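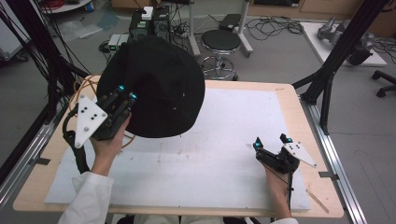

Fig. 1. Left gripper closed on the hat brim, right gripper open over the board.

Unit 7: Reading a supplier's offer – the Horska hand-held gripper kit

Handout to go with Wednesday's session. Bring the Horska brochure and the price sheet, both already marked up.

What is on offer

Horska sells a pair of hand-held grippers, a marker plate for each, recording software and two days of on-site training. The person doing the task holds the grippers, and the recordings are then used to train a robot arm. The brochure calls this "skills transfer without programming". Cross that phrase out before you read on. Somebody still has to decide what counts as a good recording, and the brochure is silent on who.

What the kit has going for it

It costs less than tying up an arm for weeks. A new operator can pick the grippers up and start. A soft thing like a floppy hat is a fair choice of object, harder than the plastic blocks most suppliers bring along, and I give Horska credit for that.

Where I would push

The sales figure is 1118 recordings from the Maltham trial. Of these, 474 were kept. The price sheet gives a cost per recording and works it out on the first number. Do the sum again on the second and see whether you would still sign.

Ask why the rest were thrown away. Dropped object, lost tracking and operator error are three different problems, and only one of them can be cured by training. Horska puts them all under "filtered".

Look at Fig. 1 again with the plates in mind. Tracking by marker plate needs the dots in view. A wide brim held up near the gripper is just the sort of thing that could get in the way – the brochure gives no figure for this at all.

Then there is the wrist. A person feels the cloth give and eases off. How much of that reaches the arm? Pons, who make a rival kit, are no clearer on the point, so don't treat it as a reason to switch.

Before the session

Read sections 2 and 4 of the Josport report. Write half a page on what you would want in the contract about rejected recordings. Armelle Fleury will take the second hour and has bought kits of this sort, so have a question ready for her about support after the first year.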